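盘子

打印本页 | 电子邮件转发
文/于拉伊·辛德拉日(Juraj Šindelář) 七月

我到Prikeck的第一天,他们让我看盘子。 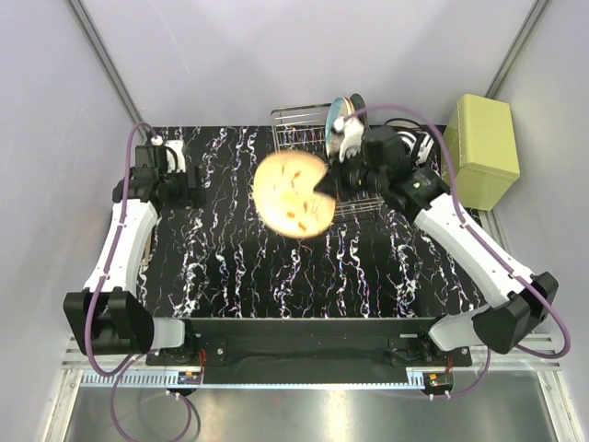 看盘子就是工作。合同上写的是"评估员",小时计薪,夜班多给一点。坐在一把转椅里,面前一个按钮,一支笔,一张表。手臂把盘子放进架子,我打勾。放不进去,打叉。掉了,按按钮。

之前我在Desine的食堂洗了七年碗。面试的女人叫Whitelaw,问我为什么来。我说手。把手伸给她看。冬天裂,夏天也裂,指甲边上永远有一道白的。她看了一眼,写了点什么,说那你懂盘子。

我说懂。

懂盘子。这话后来我想了很久。

夜班从晚上十点到早上六点。楼里就我和Zadik。Zadik是写程序的,或者说是改程序的,他自己也说不清。他坐隔壁,隔着玻璃,吃饼干,饼干渣掉在键盘里,然后把键盘倒过来敲。隔一会儿喊一声:"再来!"手臂就再来一次。

第一晚。慢。慢得我想站起来替它放。手指捏住盘子边,抬,停,好像忘了要干什么。再抬。转一点点。停。我在食堂的时候,一只手能夹四个盘子,湿的,滑的,后面还有人催。它拿一个,想半天。

放进去了。打勾。

下一个歪了,卡在两根铁丝中间,它不知道歪了,松手,走开,回原位。很得意的样子。我打叉。

"为什么叉?"Zadik从玻璃那边探头。

"歪了。"

"在架子里啊。"

"歪了就不沥水。底下积一圈,第二天有味。"

他看着我。饼干停在嘴边。表上没有这一栏,他说。然后回去,敲了很久键盘。第二天晚上表上就有这一栏了。

就这样,表越来越长。

盘子碰盘子,有一栏。声音太响,有一栏。我说响不一定碎,但响的人迟早要碎,食堂里都这样,你听声音就知道谁是新来的。Zadik说声音没法打勾。我说那就写字。于是多了一栏叫"备注",空白的,很宽,我每天晚上往里写。

写什么呢。写它今天急。写它今天手重。写它夹边夹得太浅,盘子有油的话早飞了。写大盘子先放,小的后放,不然小的占了位子大的进不去。写碗要扣着。写它不看架子,它看自己的手。

Zadik说它没有急不急的。

我说有。你看。

他出来看,站在我椅子后头,看了三次。第三次快放到位了,手臂忽然往下一送,哐。他没说话,回去了。过了半个钟头喊:"再来!"这次轻了。

我妹妹打电话来问,机器到底会不会洗碗了。她在电视上看到的,说以后家里一人一台,叠衣服,擦桌子,喂猫。我说它会放盘子。她说那洗呢。我说洗还没到。她说那擦干呢。没有。她说那它会干什么。我说放盘子,干净的,干的,摆在它够得着的地方的。

她笑了半天。

我有点不高兴。不知道为什么不高兴,替谁不高兴。

"它才开始,"我说。

"你都在那儿多久了?"

我没答。

中间有一阵特别好。连着几个晚上,勾,勾,勾,表上一片黑。Zadik不吃饼干了,改成站着。Whitelaw晚上也来,穿着外套不脱,说再看一个就走,看了一个又一个。她说要到300。连续300个,一个不掉,一个不歪,客户就来看。什么客户没说。大概是开食堂的。

我想到Desine那个后厨。想到水池子,高度不对,谁洗谁腰疼。想到现在站在那里的人,我走了以后补进来的那个姑娘,叫什么来着,手还是好的,白白净净。我交班那天告诉她买什么手套。她说不用,干不长的。

我也是这么说的。七年前。

那天晚上数到67。

67个,我记得很清楚,因为我正在写6,写完6还没写7,听见不对。不是哐,是很小的一声,像有人咂了一下嘴。盘子边擦到铁丝了。它没停。它以为进去了。松手。

盘子在架子上立了一下,真的立住了,立了大概一口气的工夫。然后往前倒。

我的手过去了。

我没想过去。手自己过去的。洗碗的手就是这样,东西往下掉,它比你快。我从护栏上头伸进去,接住了,盘子贴在掌心,凉的。另一只手臂正好回原位,从我袖子边上过去,差这么一点。

玻璃那边Zadik叫了一声,不是"再来"。

全停了。他拍的急停,我的按钮我忘了按。忘得干干净净。按钮就在那儿,大的,红的,合同上专门有一页讲这个按钮,我签了字。

他跑出来,脸是灰的。抓着我胳膊翻过来看,翻过去看。没事。一点事没有。我还拿着盘子。

"你疯了?"他说,"一个盘子!"

"要掉了。"

"让它掉啊!"

让它掉。我在食堂打碎一个扣一个的钱。我看着他,这孩子,他真不明白。摄像头拍着,程序记着,掉了就是掉了,掉了也是有用的,他讲过好多遍,掉的比放好的还有用。我都听懂了。脑子听懂了。

那第67个怎么算呢。没掉。也没放好。我拿着笔。勾不行,叉也不行。

最后写在备注里:我接的。

Whitelaw早上看见了。她把表放在桌上,一根手指按着那三个字,按了一会儿。我等着她说你不用来了。按规定是这样的。护栏里头不许伸手,合同上,那一页。

她问:"你怎么知道它要倒的?它还立着呢。"

我说听的。

"听什么?"

我就学那个声音给她听。咂一下嘴。她让我再学一次。Zadik也让我再学一次。三个人早上六点站在那里,两个人看着我咂嘴。

停了我三天,没扣钱,叫"安全培训",其实就是在另一个房间看片子。片子里一个戴安全帽的人反复把手伸进不该伸的地方,每次都有个红叉。我看着那个人,觉得挺亲切。

回来的时候护栏加高了。我坐着看不见架子底下那一层,得站起来。还多了个东西,手指头大,夹在架子腿上。Zadik说是麦克风。

"听什么?"我问。

"听你听的那个。"

那天晚上他放了好几次给我听,一段一段的,戴耳机。这个是吗。不是。这个呢。不是。这个?再放一遍。是。他记下来。我闭着眼睛,坐在那儿听盘子,听到后来饿了,他把饼干推过来。是那种最便宜的,一股奶粉味。

一直弄到四点多。然后他说试试。喊了声再来,声音都哑了。

手臂过去。捏住。抬。到了架子上头,往下送,边擦到铁丝,咂了一下。

它停了。

没松手。就那么捏着,停在半空,一动不动。我站起来了,从护栏上头看。Zadik在玻璃后头也站着。它停了好久,我以为是死机了,以前也死过的。然后往上提了一点点,往右挪了一点点。再放。

进去了。直的。

我坐下,拿笔,打了勾。想在备注里写点什么,想了半天没想出来。

后来写:慢。

它是慢。那个晚上只做了很少的盘子,比哪天都少,在Desine这么干第一个钟头就让人骂出去了。300还早得很。Whitelaw那边客户也改了日子,改到什么时候没跟我们讲。

我妹妹又打电话,问会洗了没有。

我说没有。

她问那会什么了。我想说它会听了,想想又觉得说不清楚,电话费也贵。我说还是放盘子。她说你们那么多人,那么多钱,放盘子。我说嗯。她说那你什么时候让它给顶了。我说早呢。她说早是多早,我说我哪知道,我得走了,车来了。

车没来。我站在站台上,把手揣在口袋里。摸了一下,指甲边上那道口子平了,不知道什么时侯长好的。

晚上十点,Zadik已经在了。盘子摞在老地方。我把椅子拉过去,没坐,站着。

"今天先放大的,"我说。

他说:"你写备注里。"

我说我写了,写了三回了,你看没看啊。

他翻表,翻了半天,找到了。又翻,又找到一个。嘴里嚼着东西,含含糊糊念出来:大盘子先放,小的后放。不然小的占了位子大的进不去。

"哦,"他说。

去改了。我等着。

打印本页 | 电子邮件转发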